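Ticket: Drive carrier does not seat in rack
Site: Punton parts bench
Opened: 2018-08-06
Status: Pending parts

The hard drive in the blue carrier stops short of full travel in the gray rack. The fault was logged on 6 insertions. Guides cleaned - no change.
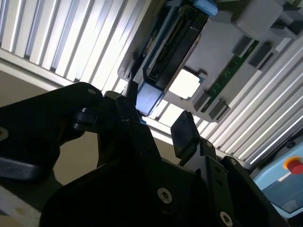
Zindia Support: Please confirm that the latch is fully open before the carrier is inserted.

Confirmed by the site. The server chassis and the wall fixture plate are to remain in position until replacement guides arrive from Parsa.
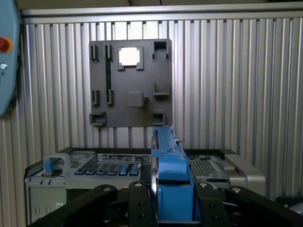
Photo: Lundesance Service Desk

Next action: fit guides and repeat the insertion check.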